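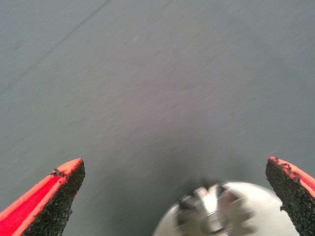
Three a side and no time to breathe: a chat with Hajar Belhaj

Last updated: 11/05/2023

I caught up with Hajar Belhaj over a very large pot of tea, two days after her Nirstead side booked their place at the Flarnport 3x3 finals. She'd slept for most of the time in between, she told me, and her knees still weren't speaking to her.

I've watched plenty of full-court basketball and not much of the short stuff, so I asked her to start with the basics. Why switch? "I was sitting on the bench," she said, laughing. "In fives I got maybe five minutes a night. In 3x3 there's one sub. You're going to play whether the coach fancies it or not – and the coach isn't even allowed to shout at you!"

Nirstead nearly didn't make it at all. They lost their opener to Ornwood back in December, then needed to win both games on the last day of qualifying. The second went to overtime, where the first team to score two points takes it. Hajar hit the shot from outside the arc. Did she know it was in?

"No! I thought it was short. I'd turned round to get back and Meriem jumped on me."

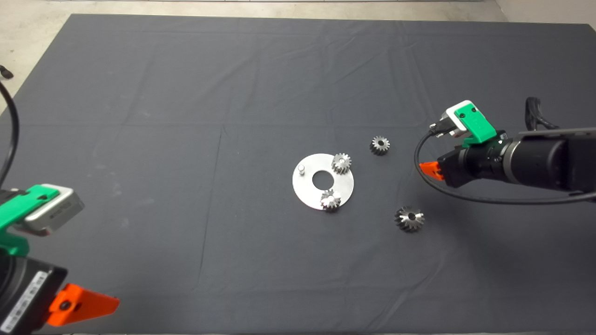

Meriem Erraji remembers it a bit differently, and told me on the phone that Hajar had her arms up before the ball had even left her hand. I put this to Hajar and she went rather pink and poured more tea.

We got on to money, as you always do with this level of the game. The trip to Flarnport will cost the squad more than 400 pounds, and they've been paying their own way so far. She'd like a sponsor but hates asking. 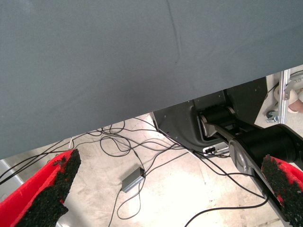
Nirstead train twice a week before the finals.

As for the draw, they've got Ornwood again in the pool, and I wondered if that bothered her. "I'd have picked them," she said. "Ghizlane Metwally pushed me all over the court last time and I've been doing my press-ups ever since. Ask me again afterwards, though."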